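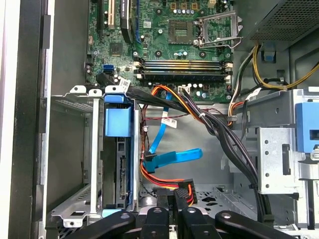

Sullen, May

Chapter 2
Negative Prefixes and Their Missing Partners

2.1 The problem

A learner who meets the word "unhappy" will usually assume that "happy" exists, and will be right. The same learner who meets "unkempt" or "disgruntled" will make the same assumption and get into difficulty. "Kempt" and "gruntled" can be found in large dictionaries, but both are rare in ordinary writing, and most present-day uses are humorous. This chapter deals with such words, which we shall call unpaired negatives.

The definition used here is narrow. A word counts as an unpaired negative if it begins with a recognisable negative prefix (un-, in-, dis-, non- or a variant of these) and if the form left after removing the prefix is absent from everyday use in the matching sense. The last condition matters. "Ert" fails to appear at all, so "inert" qualifies at once. "Ruly" was once current in the sense of "orderly", and "unruly" qualifies on grounds of present use only.

The working list for this chapter contains 52 words. Of these, 16 lost their positive partner within the history of English. The rest were borrowed with the prefix already attached - "inept", from Latin "ineptus", is typical - or were formed in some other way. The full list is given in Table 2.1 at the end of the chapter.

2.2 Loss and borrowing

The two routes should be kept apart. In the first, a pair existed and one member fell out of use. In the second, English took over a single word and speakers later read a prefix into it.

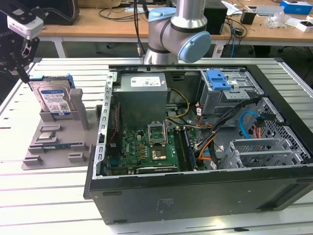
Fidelina Cabrera objects that the division is too clean, and that a borrowed negative may gain a partner for a time and then lose it again, so that one word belongs to both groups at different dates. The objection is a fair one, and section 2.4 returns to it.

For the present, each word is classed by its state at first record in English. Readers should attempt Exercise 1 before going on to section 2.3, and should keep their answers, which are needed again in Chapter 3.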